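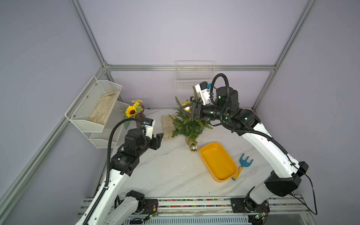
NAIROBI, Friday, June 15, 2018
By Awuor Simiyu

The Skevard is a two-arm tabletop kit, sold as arms, grippers, wrist cameras, base plates and control boards, with the enclosure as a separate purchase. We have had ours set up long enough to form an opinion, and most of that opinion comes from one fault. If you are thinking of buying one for a school lab or a small workshop, read the part on the right gripper before you order.

Assembly is fine. The aluminum profiles are straight, the corner brackets fit, and the bases bolt down to rails along the front edge. Felista Rweyemamu and I put it together in 2 days, including the wiring. The printed manual has the shoulder joint drawn backwards on page 20. The online version is correct.

The arms are long enough to reach each other's side of the table, so you have to plan for collisions yourself. The software will warn you about joint limits but it does not know where the other arm is. We run them one at a time for anything near the middle.

Our usual test is a household tidying job. We use a small artificial Christmas tree with gold ball ornaments, a vase of artificial flowers, a plastic tray, a toy garden fork and a pair of cloth gloves. The balls are hard because they are round and shiny. The gloves are hard because they lie flat. The two mesh baskets on the left wall are useful as a place to put soft items.

The fault

During a ball task the right gripper let go without being told to. There was no error on the screen and the log showed the fingers as closed. It happened again that afternoon, and by the end of the week we had 8 of these drops on record. The balls are light, so nothing was damaged. With something heavier over the table I would have been less relaxed about it.

We checked the obvious things first. Finger pads were clean. Grip force was set to the factory value. Swapping the power supply made no difference. Erasto Chege then noticed that most of the drops came when the wrist was turned far to one side with the elbow high. In that position the hose pulls on the bundle running down the arm, and the gripper connector was working partway out of its socket. When it lost contact for a moment the motor went slack, and when contact came back the board reported the last position it had stored. That is why the log looked normal.

Reseating the connector fixed it for a short time. What has held up so far is a strain relief clip on the long link and a little more slack in the bundle at the wrist. The Drestarine clip we used is an ordinary hardware store part and costs very little. I think it should come in the box.

The left gripper has never done this. Its bundle was routed with more slack when we built it, by luck.

What worries me more is the stop behavior. Pressing the stop button cuts power to both arms, as you would expect, and the grippers open when they lose power. An arm holding something over the table will drop it. The manual mentions this in one line under code 1777 in the error table and nowhere in the safety section. Viorica Anghel found it by pressing the button. Keep hands out from under the grippers, and do not assume that a stopped arm is still holding its load.

The wrist cameras

These are the best part of the kit. The picture is sharp enough to show the smudges on a soiled glove and the specks on the tabletop, and both fingertips stay in view, so you can check the gap between them before closing. The camera also helped us during the fault hunt, as the recording shows the fingers whatever the log says. I would leave it recording at all times.

The one weak point is shiny objects. The gold balls reflect whatever is near them and the Sider tracking software that we run with the cameras sometimes puts the center of the ball off to one side.

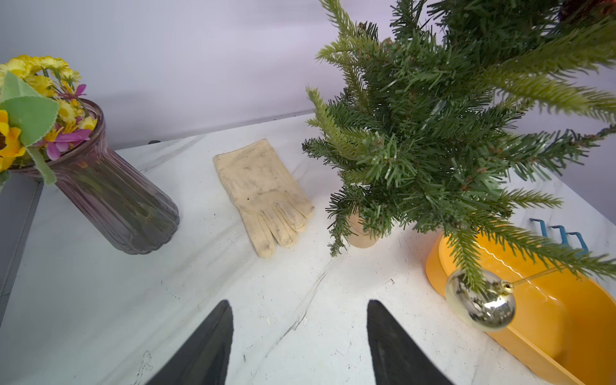 Support and parts

I wrote to the seller, Kelmendi, with the log and the video. Pendo Mfinanga at the service desk replied the next morning and asked good questions. She sent a replacement connector with a locking tab, free of charge. She could not say whether new kits will ship with it. The request to move the stop behavior into the safety section has been passed on, and the online manual had not changed when I last looked.

Would I buy it again? Yes, for light objects and with adults at the table. For younger students I would wait until the grippers stay closed on a power cut. If you already own one, turn the wrist to its limit with the power off and look at the gripper connector. If it moves at all, add a clip before you run anything.

Last updated: November

Contact the reviewer | © Awuor Simiyu | Back to top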